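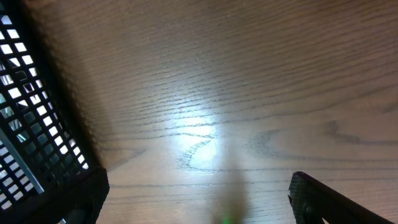
邮件列表 > 晨泳闲聊 > 出行与外地泳池 > Re: 七月带孩子去Carkeck，早上有地方游吗？

打印本页 | 用电子邮件转发

Filipa、大家好：

拖了好几天才回，刚到家，洗衣机一直没停过。先把你那封信贴在下面，省得后面的人翻。

> 发件人：Filipa Mota
> 各位，我们家七月打算去Carkeck住一个星期，两个孩子，一个九岁一个六岁。我先生说这回谁都不许带电脑，可我想每天早上还是能游一会儿，不然回来又得从头练起。
> 听说湖里能下水，但我没有在开放水域游过，心里有点打鼓。镇上有没有正经泳池？从Clovdale开车过去，中午在哪儿歇脚好？
> 还有，住湖边贵不贵？孩子吵，怕隔壁有意见。
> 谢谢啦！

我们正好就是从那儿回来的！今年是第三次去，前两次都赶上下雨，这次天好得有点过分，第二天我后脖子就晒脱皮了（防晒只记得给孩子抹）。

先说泳池。镇上有一个，叫Rebelo，室内的，二十五米，六条道。早上六点半开门，头一个钟头基本上都是本地的老太太，游得不快，可是队形非常整齐，你要是插进去得跟着她们的节奏走。我第一天不懂规矩，在中间那条道一口气往前冲，到头一转身，三位阿姨齐刷刷站在池边看着我。后来我就老老实实去最边上那条了。水偏暖，游长距离有点闷，我最多的一天游了4,000米，上来脸红得跟什么似的，我先生还以为我过敏了。柜子要自己带锁，前台也卖，不过那个锁我用了两天就打不开了，最后是救生员拿钳子给剪的。

湖里呢，我觉得你完全可以试试。南岸那一片用浮标围了一圈，绕一圈正好400米，水不深，一直有救生员看着。我头一回下去的时候也慌，因为看不见底，手一伸出去全是绿的，呼吸一下子就乱了。Matilde Figueiredo（就是以前跟我们一起练、后来搬去Cellden的那个Matilde，你应该还记得）教我先在齐腰深的地方把脸埋进去吐气，吐到心跳慢下来再走。我照做了，真管用。后面几天我都是早上七点下去绕两圈，有时候三圈，回来他们爷儿几个还没起床呢，我就一个人坐在门廊上喝咖啡，那是我整个假期最喜欢的时候。

胶衣我带了，没穿。七月的水温还行，下去头一分钟会倒吸气，过了就好。你要是怕冷，穿一件短袖的应该够了。倒是建议你买个颜色鲜一点的跟屁虫，下午湖上有划桨板的，他们不怎么看路。

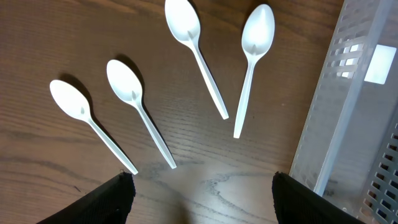
再说路上。从Clovdale过去，我们走的是山那边的老路，全程212公里，比高速慢，但孩子不容易晕车，至少我家的不晕。中午我们在Cellden停，Matilde家旁边有个很大的草坡，可以铺毯子，坡底下有水龙头和厕所。吃的自己带吧，镇上那家小馆子下午两点就收了，我们去年晚到十分钟，只买到一袋薯片，老二从那儿一路哭到湖边。

住的话，我们租的是北岸的小木屋，4个床位，厨房小得转不开身，冰箱倒挺大。价钱比前年涨了一截，我不太想细算。隔壁有没有意见这个你不用操心，那边家家都带孩子，到晚上九点还满地跑，我家那两个算安静的了。要是能挑，就挑离码头远的那几间，码头边上的船一早就发动，比闹钟还准。

至于不带电脑这件事……我先生也是这么宣布的，然后第三天我在车里逮到他在回邮件。你家那位祝他好运吧，哈哈。

对了，下雨天也别愁，Rebelo下午有一段时间是给小孩开的，会放出一堆漂浮垫子，我家老大在上面摔了整整一下午，晚饭的时候连筷子都拿不稳。你家六岁那个应该也能进，不过大人得跟着下水，泳帽也都要戴，忘了带的话只能买他们那种硅胶的，特别夹头发。

还有什么想问的直接回这里就行，别人可能也用得上。上回有人问北岸那条步道推车能不能走，我这次特地去看了：前半段可以，过了小桥就全是树根，婴儿车别想了，背着走还差不多。

另外问大家一句，八月咱们早上那个时段到底改不改？我看到两个说法，一个说照旧，一个说要往后推半小时。往后推的话我就得换到晚上去了，早上要送孩子去夏令营。谁知道准信跟我说一声。

我先去晾衣服了！

打印本页 | 用电子邮件转发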